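Speaker notes: Storing household papers and keepsakes in rented homes
Ridgeway tenants' information session, 4/7/26
Speaker: Olga Quintela, Resident Services, Resenier

Opening (keep to two minutes)
Welcome residents and thank the Ridgeway office for the use of the room. Explain that the talk covers paper records, photographs and small keepsakes. Questions about repairs should be held for Otis Delacroix, who will speak after the break. 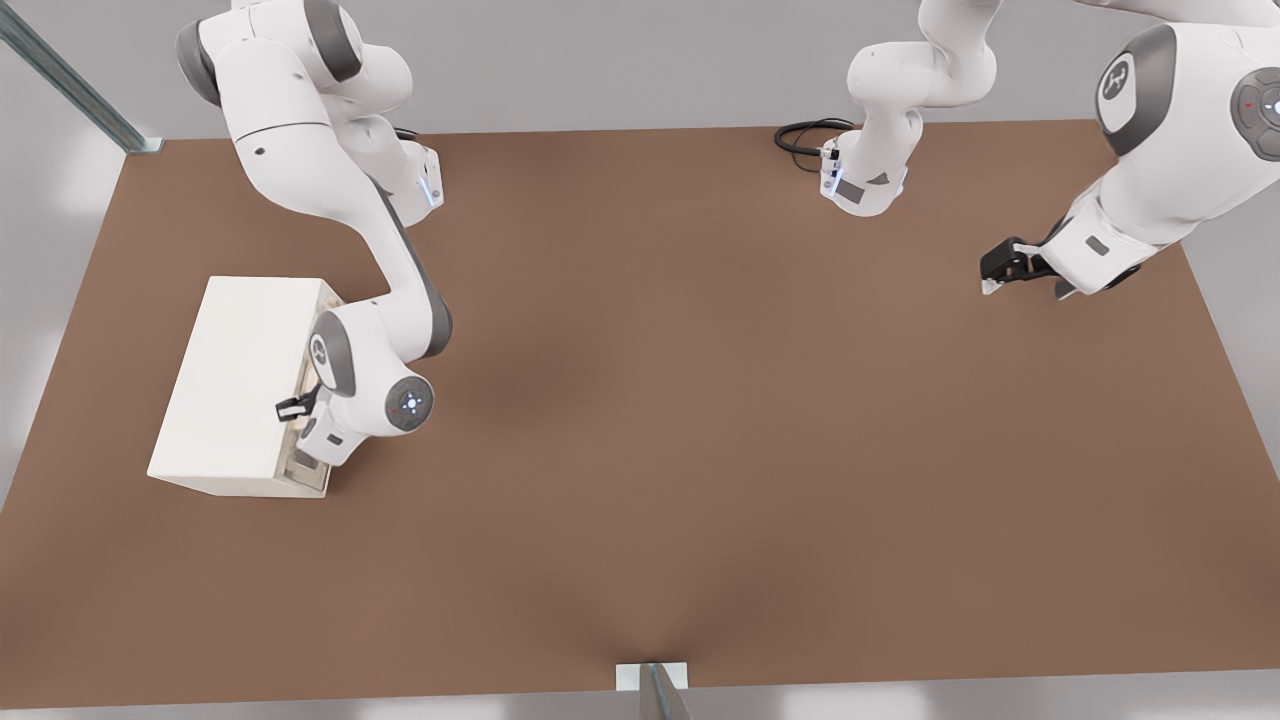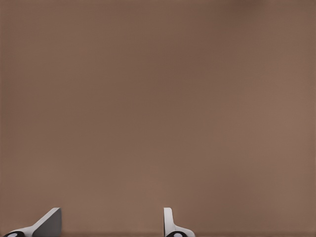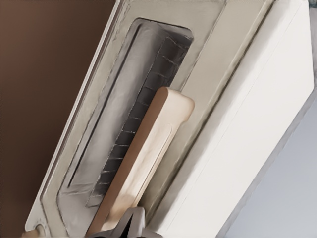
Why paper suffers in the home
Most damage to household papers is slow. Damp air causes pages to swell and ink to spread, and a very dry room makes old paper brittle. Lofts and sheds see the greatest changes between summer and winter. A cupboard on an inside wall is usually the safest choice. Ask the audience where they keep their tenancy agreement. Allow time for replies - this part went well at Wudura in November.

What to keep
Residents should keep their tenancy agreement, the inventory signed on moving in, and any letters concerning deposits or rent changes. Birth, marriage and adoption certificates should be kept for life. Instruction leaflets may be thrown away when the item itself goes. Do not give advice on tax records; refer residents to the printed sheet.

Boxes and folders
Recommend acid-free folders for anything older than the resident. Ordinary card folders are suitable for bills. Metal paper clips rust and leave marks, and rubber bands dry out and stick. Boxes should be full enough that papers stand upright, with room for a hand to lift them out. Residents may order through the Indeck scheme at a reduced rate. There are 145 sets left from the present order, limited to one per household.

Photographs
Handle prints by the edges. Write on the back in soft pencil, never in ballpoint. Albums with sticky pages should be emptied where this can be done without force. If a print will not lift, leave it in place and photograph the whole page.

Copies
The copying service at Resenier handled 3000 pages last year and will continue on the same terms. Each household may bring 20 pages per visit. Originals are returned the same day.

If papers get wet
Do not pull pages apart. Lay them flat on clean towels in a cool room with a window open. Call the office before claiming on insurance, as the visit must be logged first.

Close
Point out the sign-up sheet by the door. Hand over to Otis after the break.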